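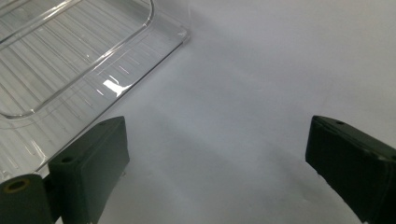 旅游目的地管理 课程讲义
第五讲 预约入场制度：怎么设计，怎么说明，怎么修改

一、这一讲的范围

上一讲我们讨论了旅游税和停车费，也就是用价格来调节游客的办法。这一讲讨论另外一种办法：预约。游客在出发以前选择日期和时段，得到一个确认，然后按照确认的时间到达。景区、岛屿、老城、山谷都有人在用，但是各地的做法差别很大，名称也不统一，有的叫“分时预约”，有的叫“限流登记”，有的叫“访客通行证”。在本课里我一律写“预约制”，请大家在作业里也使用这个词，这样我批改的时候比较方便。

请注意，预约制和门票是两件事情。有的地方预约是免费的，有的地方已经买了门票还要再预约。考察一个案例的时候，先把这两件事分开写，再写它们之间的关系。去年的作业里，有不少同学把“免费预约”写成“免费入场”，后面的分析就都受了影响。

课前请读阅读材料的第二篇和第三篇。第四篇比较长，可以只读前半部分，后半部分讲的是软件合同，考试不涉及。

二、三个地方的简单介绍

本讲反复使用三个地方。它们的规模和地形都不一样，适合放在一起比较。

Fusulen 是一个小岛，只有一个码头。从大陆去只能坐渡轮，一班船可以坐 108 位乘客。岛上有居民、一所学校、几家旅馆和一条环岛的步道。夏天的时候，当天来回的游客比过夜的游客多得多。

Phetsri 是一个有瀑布的山谷，公路通到谷口，谷口有一个停车场，有 336 个车位。从停车场走到瀑布，路是单向的木栈道，中间有一段很窄，两个人并排走已经有一点困难。

Cendetti 是山上的老村子，有三条路可以进村，没有大门，也没有办法设大门，因为村民每天开车进出。村里的广场是主要的游览地点，教堂和面包店都在广场旁边。

前两个地方有天然的“入口”，第三个没有。这一个区别比面积、人口、名气都更重要，下面会多次说到它。

三、限制的对象是什么

设计预约制的第一步，是回答一个看起来很简单的问题：我们要限制什么东西的数量？

常见的回答是“游客的数量”。这个回答太笼统了。在 Fusulen，真正紧张的时间是下午最后两班船以前，因为上午分散到达的人，下午都想在同一个时间离开。如果只限制一天的总人数，码头上排队的情况不一定改善。所以岛上的预约是按照“去的船班”和“回的船班”分别登记的，游客要同时选两个时间。

在 Phetsri，紧张的是停车场。谷口的车位满了以后，后来的车停在公路边上，公交车就过不去。因此预约的单位是一辆车，不是一个人。骑自行车来的、坐公交车来的、走路来的游客都不需要预约。这样的规定有一个好处，它顺便鼓励了公共交通；也有一个坏处，木栈道上的人数其实没有人管理，天气好的时候窄的那一段还是会堵。

在 Cendetti，最初的方案是限制旅游大巴。每一辆大巴要预约一个下客的时段，每个时段只允许一辆。小汽车不受限制。村民对这个方案的意见分成两部分：住在广场旁边的人觉得有效果，住在进村公路旁边的人觉得没有变化，因为从他们的窗口看到的主要是小汽车。

练习一：请选择你熟悉的一个地方，写出那里最先“满”的东西是什么。可能是厕所、车位、座位、路面，也可能是救护车能不能通过。写一段就可以，不要写成一篇文章。

四、时段怎么划分

时段太长，游客会集中在时段的开头到达，等于没有划分。时段太短，路上遇到一点延误就会迟到，工作人员要花很多时间处理迟到的人。

Phetsri 第一年把一天分成上午和下午两段。上午八点开门，结果很多车提前到，在门口等。第二年改成每小时一段，同时规定迟到的车在下一个时段的任何时间都可以进入。这个“宽限”的规定没有写在首页上，写在常见问题里面，所以很多游客不知道，迟到以后就打电话，电话一直占线。第三年把宽限的规定写进了确认邮件的第一行，电话就少了。这一件小事情我每年都讲，因为它说明规则本身和规则的位置同样要考虑。

关于离开的时间，各地一般不规定。在理论上，只管进、不管出，场内人数是算不准的。在实践中，多数地方用平均停留时间来估计。平均停留时间要自己测量，请不要从别的景区抄过来。带小孩的家庭和摄影爱好者停留的时间完全不一样，而这两类人来的季节也不一样。

课堂上会做一个计算题：已知每小时放行的车辆和平均停留时间，求停车场在哪个时段会满。公式在第三讲已经学过，请带计算器，手机也可以。

五、提前多久开放预约

这个问题常常引起争论。开放得早，对外国游客和旅行社有利，他们的计划做得早。开放得晚，对附近的居民有利，他们看天气决定。全部提前开放的后果是：好天气的日子很早就订满，到了那一天如果下雨，很多人不来，名额浪费，而附近想来的人看到“已满”就放弃了。

比较稳妥的做法是分批开放。Fusulen 把每班船的座位分成两批，第一批在季节开始的时候开放，第二批在前一天下午开放。岛上居民和他们的家人不占用这两批座位，另外留出。留多少，每年要重新商量，商量的过程并不轻松，因为渡轮公司希望少留，学校希望多留。

Clullo 是 Fusulen 和 Cendetti 都使用的预约系统。它可以设置分批开放，但是第一个版本不能把取消的座位自动放回去，工作人员每天晚上要用手工操作。同学们写案例的时候，经常把这种问题归到“技术细节”里面，一句话带过。我的建议是多写几句。系统做不到的事情，最后都变成某一个人的工作，这个人的时间也是成本。

六、不来的人

已经预约但是没有来的人，行业里叫“未到”。免费预约的未到比例通常高于收费预约，这一点各种材料的看法比较一致。处理的办法有下面几种，请大家理解每一种的代价：

收押金，来了以后退还。手续多，退款慢的时候投诉也多。

收一点象征性的费用，不退。简单，但是会有人说这是变相的门票，在公共土地上还可能有法律问题。

超额发放。航空公司常用，景区用的时候要小心，因为航空公司可以安排下一班，山谷不能安排第二个山谷。

提醒邮件，里面放一个取消的链接。成本最低，效果要看链接是不是容易找到。

记录未到，多次未到的人暂时不能预约。这要保存个人资料，保存多久、谁可以看，都要事先写清楚。

Cendetti 对旅游大巴用的是第一种，押金由旅行社付。对大巴这样做比较容易，旅行社的数量有限，联系方式也固定。如果把同样的办法用在散客身上，工作量会大很多。

七、没有预约就来的人

无论宣传做得多好，总会有人不知道。他们可能开了很长时间的车，车上有老人和孩子，在门口听到“今天满了”，心情可以想象。门口工作人员受到的压力，在规划文件里很少看到。

设计的时候至少要准备以下内容。第一，在离入口还比较远的地方，就要让司机知道当天的情况，最好在他还可以掉头或者转去别处的路口。Phetsri 的电子牌原来放在停车场前面，后来移到山下的岔路口。第二，门口要有别的选择可以提供，例如附近的步道、博物馆、下午晚一点的时段。第三，要给工作人员一定的决定权。什么情况可以放行，由谁决定，决定以后要不要登记。如果没有这样的规定，好说话的员工和严格的员工会得出不同的结果，游客很快就会知道应该找哪一个。

还有一类人是不会使用网络，或者没有手机的人。电话预约和当地商店代办是常见的补充。在 Fusulen，大陆一侧的售票窗口保留了少量当天的座位，只在窗口出售。这个做法从管理的角度看不太整齐，可是老年游客很满意。

练习二：请为门口的工作人员写一段说明的话，对象是没有预约的一家人。要求：先说可以做什么，再说不可以做什么；不使用“系统”这个词；读出声音来不超过一分钟。

八、对当地人的影响

预约制一般是以保护居民生活的名义推出的，但是居民也可能受到不方便。朋友来看望要不要预约？住在邻村、每个星期来买面包的人算不算游客？送货的车、修水管的人、临时来帮忙的亲戚，怎么办？

Cendetti 的面包店在第一个夏天提出，大巴分散到达以后，原来上午集中的生意变成了全天都有一点，需要多请一个人，收入却没有增加。餐馆的感觉刚好相反，分散以后桌子可以多用一次。同一个措施，对相邻的两家店有不同的结果。所以在评估报告里写“商户普遍支持”这样的句子，要有根据。如果只问了餐馆，就写“餐馆支持”。

另外要注意转移的问题。一个地方开始预约，一部分人会去旁边没有预约的地方。Phetsri 实行预约以后，隔壁一个没有栈道、没有厕所的小山谷，路边停的车多了起来。评估的范围如果只到自己的边界为止，就看不到这个结果。

九、怎样评估，什么时候修改

一个季节结束以后再评估，是最低的要求。需要收集的资料，在季节开始以前就要定好，不然到了十月才想起来，有些数字已经没有了。建议收集：每个时段的预约、到达、取消；门口劝返的次数；电话和邮件的主要问题；居民的意见；相邻地区的停车情况。没有实行预约以前的数字也很重要，没有它就没有办法比较。

修改规则的时候，一次不要改太多。改动的内容要写成一页，贴在门口，也放在网站上，写上开始的月份。已经预约的人按照旧规则处理。这些话听起来很普通，但是课程案例库里出现过的纠纷，有相当一部分是在规则变化的那几个星期发生的。

也要讨论什么时候可以取消预约制。有些地方只有夏天需要，冬天照样要求预约，游客只看到一个空的停车场和一个登录页面，对整个制度的信任会降低。Phetsri 现在从十一月到次年三月不需要预约。

十、作业

每位同学交一份案例分析，可以从三个地方里选一个，也可以选自己国家的地方。内容包括：最先满的是什么；预约的单位是什么；时段和开放的方式；未到和没有预约的人怎么处理；你建议修改的一处，以及修改以后谁会不高兴。最后一项请认真写，往年这一项写得最短。

引用资料请注明来源。网上游客的评论可以用，但是要说明你是怎样选择的，只选最生气的评论不算资料。小组作业的同学，每组不超过五人，封面上写清楚每个人负责的部分。中文不是母语的同学可以先交提纲给我看，我自己也是后来才学的中文，知道写长句子的困难，短句子完全可以。

下一讲的题目是旅游标识和多语言说明，请先阅读第五篇材料。

评论

山脚下的猫
老师，第四部分的计算题，平均停留时间包括从停车场走到栈道的时间吗？我和同学算出来的结果不一样。

课程作者 回复 山脚下的猫
包括。从车进停车场算起，到车离开为止。我会在下一版里加上这一句，谢谢。

lvyou_2班
第六部分的超额发放，在渡轮上可不可以用？Fusulen 是有下一班船的。

课程作者 回复 lvyou_2班
白天的船班可以讨论，最后一班不可以。你可以把这个写进作业。

晚班车
我在景区门口工作过两个夏天，第七部分写得很对。补充一点，门口最好有遮阳的地方，给排队的人，也给我们。

青石路
请问阅读材料第三篇在哪里下载？链接打开是第二篇。

匿名
练习二我写了四遍还是超过一分钟……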